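Sorting lessons

2020-11-14

The people who teach the robots at Trasham work in shifts of two hours, and the first thing they are told is to slow down. New starters always move too fast. They reach for a packet the way they would in their own kitchen, and the arm on the table, which copies them joint for joint, arrives too hard and knocks it over.

Trasham occupies the upper floor of a former printworks and does contract work for companies that want a machine to handle things of awkward shape. Its current client is Britard, a grocery wholesaler that packs mixed boxes for corner shops. Britard can already move cartons by machine. It has more trouble with anything in a soft wrapper, and instant noodles are a large part of what it sells.

So the job since August has been noodles and snack bags. An operator picks up a packet, carries it over to a clear plastic bin and lets go. Then the same again with a different packet in a different spot. Each attempt is recorded from start to finish: the position of every joint, the opening of the gripper and the pictures from the cameras. Britard's contract asks for 1000 good recordings before any training run is paid for. On a decent day a pair of operators gets through 61.

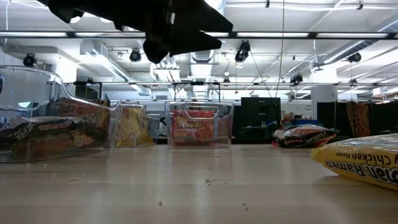

Bognár, who had the morning shift, said that the flat packets were the worst, as there was nothing to get hold of until you had pushed one edge up a little, and that after a week of it you started picking up your post at home in the same way.

There are two ways of giving a lesson. In the older one, the operator takes hold of the arm itself and guides it through the movement while the motors are slack. It is cheap and easy to learn, but a hand and a sleeve end up in every camera view, and the finished program may come to rely on them. It is also tiring. An arm with slack motors still has weight, and guiding two of them at once is more than one person can do well.

The other way is remote control. The operator sits a short distance off with a pair of smaller arms, built to the same proportions, and moves those. The big arms follow. Trasham changed over to this method for nearly all its table work last year and kept hand guiding for setting up and for awkward corners. The drawback is touch. Through the small arms an operator can't feel whether a wrapper is slipping, and has to judge it by eye.

Operators disagree about how much tidiness matters. The written instructions say that a missed grasp should be kept in the recording as long as the operator recovers and finishes the job. Some still stop and start afresh, which gives a clean set of movements and a program with no idea what to do when it misses. Recordings are checked the same evening and around 40 of them are thrown out in a typical week, most often for a pause in the middle.

The layout of the table is changed between attempts. Bins are shifted, packets are turned over or laid on top of each other, and a card gives the order in which they should be picked. 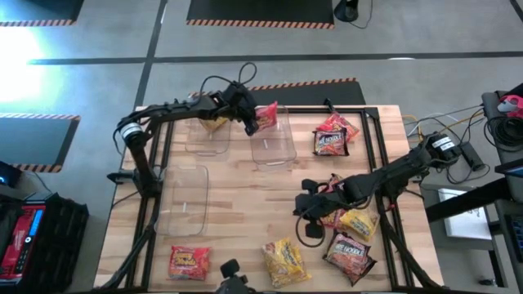 One arm holds a red snack bag over a bin while the other waits near the packets at the lower right.

The control software comes from Besach and was written with metal parts in mind. It assumes that an object keeps its shape once it has been gripped. A bag of snacks doesn't, and Trasham's engineers spent the early weeks turning down the closing force until the bags stopped bursting. The setting they use now is 8 on a scale that Besach doesn't explain in its manual.

The first trained program is due to be tried before the end of the contract, on packets it has been shown and a few it hasn't. Britard wants to see it work from a full table with no operator at the controls. Until then the shifts carry on as they are, with a break at the end of each hour and the cameras wiped before the next one starts.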